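Re: [sim-grasp] Success count when the object is still held

Dehua Xiong wrote:
> In the Longate runs you report 2,767 successful grasps. Is the
> object only lifted, or must it be placed too? And do you train
> on the other objects on the surface, or only on the target?

Dear Dehua,

Thank you for reading the draft so carefully. We count a success when the object is lifted and stays between the fingers for 2 seconds of simulated time. Placing is not part of the measure. I agree that Section 4 does not say this clearly and I will correct it before September.

For your second question: the loss is computed only on the target. The other objects are there so that the policy must learn to choose. When we removed them in training, the policy failed in 307 more test episodes, mostly by closing on the wrong object. We did not expect so large a difference.

The renderer uses a plain background on purpose. With the Clemville textures the training was slower and the ranking of the methods stayed the same. 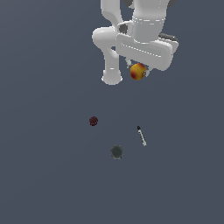

Fig. 2. Simulated arm holding the round yellow-orange object, with three small objects on the surface.

I can send you the configuration files if you wish to repeat the runs with the Zolix planner.

With kind regards,
Cheng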